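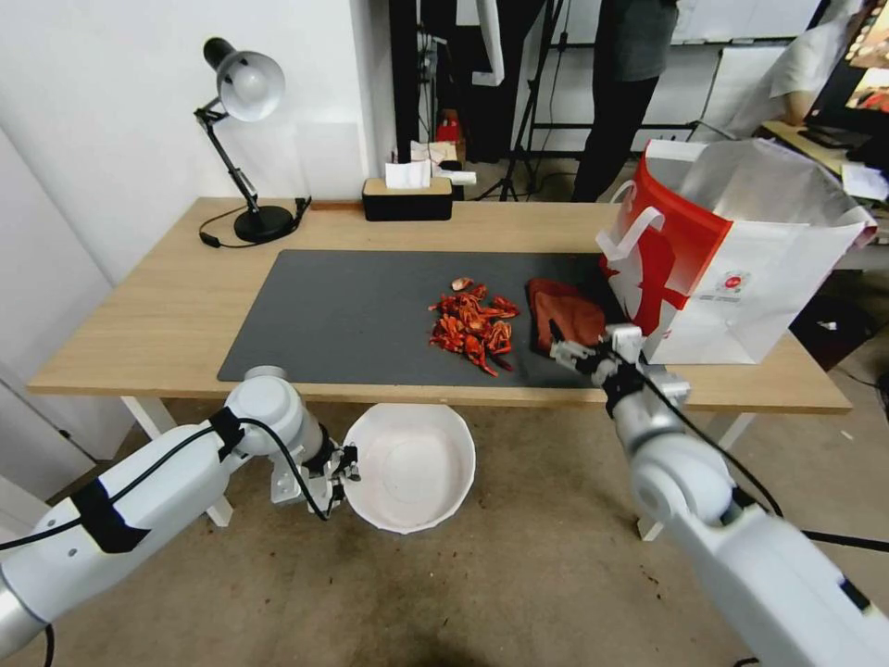

Dried red chili peppers and a folded cloth on a gray mat.

Unit 4: Animal Standing and the Question of Consent
Course handout, Ethics of Animal Care
Instructor: Adi Kwok

Reading before class: Gbeho, "Who Speaks for the Herd?", first two sections. The third section is optional. Bring your notes from Unit 3, as we will go back to the difference between welfare and rights.

1. Where we left off

A welfare view asks how an animal is doing. Is it fed, is it in pain, can it move around? A rights view asks whether a person may use the animal at all, even if it is doing well. Many people hold some of each and switch between them depending on the species. Last unit several of you defended strict rules for dogs and loose ones for hens. Be ready to say what supports that.

2. Consent and assent

Consent in the full sense needs an understanding of what is being agreed to. Gbeho thinks animals cannot give it. She does think they can assent, meaning they can go along with something willingly, and that they can dissent. A goat that walks away from the hoof trimmer is dissenting.

Gbeho's claim is that dissent always counts for something, though it can be outweighed. Her test has two steps:

Could the procedure wait until the animal is willing?
If it cannot wait, is it being done for this animal or for somebody else?

Note that the second step rules out a great deal of ordinary farming. Gbeho accepts this.

3. Case: the Nutsugah flock

Nutsugah is a farm refuge that took in 235 hens from a closed egg operation. The staff wanted to give hormone implants to stop laying, which wears the birds down. Catching the hens frightened them. Elikem Gbeho, who visited during the second round, argued for training the hens to step onto a scale first and handling them there. This took most of March. Two staff members objected that the delay put the weakest birds at risk.

Both sides said they were respecting the hens. Work out what each side meant by the word.

4. Case: Grornitau

Grornitau is a sheep sanctuary with space for 576 animals. It was asked to take 1000 and refused. Its board said crowding would harm the residents. Critics said the residents had no special claim over the sheep outside the gate. Does an animal gain standing by already living somewhere? Compare this with what we said about guardians and their duties in Unit 2.

5. Terms to know

Standing: having interests that others must take into account.
Assent: willing cooperation without full understanding.
Guardian: a person who decides on behalf of another and answers for it.

Written response

One page on case 3 or case 4, due at the start of the next class. Use at least one term from section 5 and quote the reading once. Do not summarize the case, I know it.

Office hours are in room 1007, after 2 p.m.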